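Flirkidine Two-Arm Bench Station

Equipment for light handwork in packing, finishing and sample rooms

Overview
Product status: current
Supplied by: Trusholm
Installation and training: Ivano

The Flirkidine is a two-arm station for flat and folded goods: paper, card, tissue, inserts and sleeves. It is intended for workplaces where this work has always been done by hand and where a conventional folding machine would be too large or too limited in the sheets it accepts. The station is installed at an ordinary bench and is taught its tasks by the staff who already carry them out.

Trusholm supplies the station to firms of every size. Most customers begin with one bench and a short list of tasks, and keep the remainder of the room as it was.

What the station does
Each arm ends in a gripper with slim fingers. One arm may steady a sheet while the other lifts, turns or creases it, or both may work on the same piece together. Tasks are stored as named routines and may be recalled, paused or altered from a laptop beside the bench. A routine may be stopped at any step and taken up again by hand, and the operator decides when this is necessary. 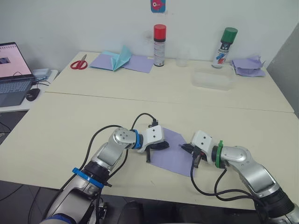 Thin paper remains the most demanding material. It slides, it curls and it takes a mark easily, and customers should expect the first weeks to be spent on grip and approach before any attention is given to speed. Ivano provides a trainer for this period. Routines for heavier card are usually settled sooner.

What changes for staff
The introduction of a station alters the working day of the people nearest to it, and Trusholm asks that they be told of this early and in plain terms. Repeated folding and placing passes to the arms. Setting out stock, judging quality, correcting a poor crease and deciding what is fit to send remain with staff.

At the Donati stationery works, where 2 stations have been in use since June, the finishing room kept all 6 of its staff. Bench duty now rotates through the shift, so that no person watches the arms for a whole day. Staff there reported less soreness in the hands and wrists. They also reported that minding a station can be tiring in its own way — the attention required is constant even when the hands are idle — and the rota was shortened as a result.

Pay grades for station duty are a matter for the employer. We recommend that they be agreed before installation. Teaching a routine calls upon the skill of an experienced folder, and this ought to be recognised in the grade.

Training
The standard course lasts 6 days and is held at the customer's premises. It covers safe starting and stopping, loading, teaching a new routine and routine cleaning of the grippers. No knowledge of programming is assumed. Further places may be booked for staff who join later, and written guides are provided in large print on request.

Siting and safety
The bench should be level, firmly fixed and free of draughts. Staff must not reach into the working area while the arms are powered. A written assessment of the bench and the surrounding walkways is carried out by Ivano before delivery — a copy is left with the employer and should be made available to all staff who ask for it.

Ordering
Please quote catalogue number 341 in all correspondence. The price includes both arms, grippers, cabling, the laptop software and the standard course. Benches and seating are not included. Demonstrations may be arranged at the Trusholm showroom, and prospective customers are encouraged to bring samples of their own stock, together with a member of staff who handles it daily.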